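Public Comment Access Project: Progress Report to the Prarness Fund
Township of Fletcombe, Office of the Clerk
Reporting period ending in October
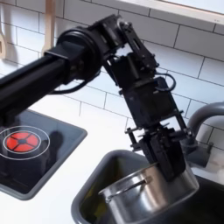

The project covers the recording, indexing and follow-up of public comment at regular meetings of the Fletcombe governing body. Work in this period concentrated on the speaker register, the posting of recordings, and the written response procedure required under the grant agreement. The subject index was also revised. The earlier index had a single heading for "utilities," and residents looking for remarks on water pressure, sewer billing or a backed-up kitchen drain had to read through every entry under it. Household matters now have their own headings, down to the level of the sink and the cooking pot in it, and each heading points to the meeting, the agenda section and the time in the recording at which the speaker begins.

1. Speaker register

The paper sign-up sheet has been replaced by a register kept in Vitale, the records system already used by the Clerk's office for licenses and permits. Speakers may sign up at the door or by telephone until the meeting is called to order. The register holds the speaker's name, street and topic. A full address is no longer requested.

The register contains 305 entries to date. Entries from the paper sheets were typed in by office staff. Where handwriting could not be read, the name was checked against the recording, and if it was still unclear the entry was marked "name not confirmed" and left in place.

One problem remains open. Vitale sorts speakers by the time of entry, while the meeting rules call for comment on agenda items to be heard before general comment. The deputy clerk currently prints two lists and reorders them by hand. The vendor has been asked for a second sort field and has accepted the request without giving a delivery date.

2. Time limit and timer

The limit remains 5 minutes per speaker. A display timer made by Trevex was installed on the front rail, facing the lectern, with a repeater at the dais. Both units run from the same control. Before installation, the time was kept on a wristwatch and there were frequent disagreements over when it had started. The written rule now states that time starts when the speaker finishes giving name and street, and that it stops while a member of the governing body or the township attorney is speaking.

The repeater lost its signal during two meetings. The cable run under the dais was replaced and the fault has not returned.

3. Recordings

Audio and video of each regular meeting are posted to the township website. The target in the grant agreement is posting by noon on the Thursday after the meeting. The target was met for all regular meetings in the period except one, when the upload failed overnight and was restarted the next morning. Special meetings are outside the agreement but are being posted on the same schedule where staff time allows.

Captions are produced by software and corrected by hand for the public comment section only. Street names and surnames account for most corrections. A local word list has been loaded and will be extended as new names come up.

4. Written responses

Under the procedure adopted this year, a question that cannot be answered at the meeting is assigned to a department, which has 20 business days to reply in writing. The reply is sent to the speaker and attached to the register entry. Public Works and the Tax Office are replying within the limit. Planning and Zoning is not, mainly on questions about pending applications, where the attorney must first review what can be said. The Clerk has proposed an interim notice for these cases, stating that the question is under legal review. The proposal is with the governing body.

5. Budget

Spending is within the approved lines. The timer and cabling line is closed and fully spent. The captioning line is underspent owing to the later start of that work. We request permission to move the unspent part to indexing, where the backlog is larger than planned. A revised budget sheet is attached.

6. Work for the next period

Indexing of older recordings will continue, working backward from the most recent year. The outcome measure in the agreement is 100 percent of register entries linked to a recording. Entries from meetings held before the new microphones were installed may not all qualify, as parts of that audio cannot be made out. Guidance is requested on whether such entries should be excluded from the measure or reported as unlinked.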